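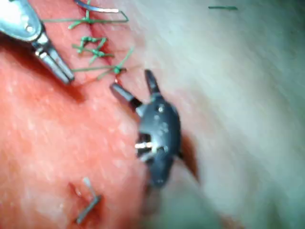
What does Toltotley teach?

Suturing. Ginevra Rinaldi and Ketill Lykkegaard started the school in March with two benches and a short course in closing long incisions. Students learn stitch spacing, knot tying and thread handling – first by hand, then with instruments. We have now taught more than 600 people. The full course takes 31 hours and is held at our rooms in Plistergate. To ask about a place, write to the school office.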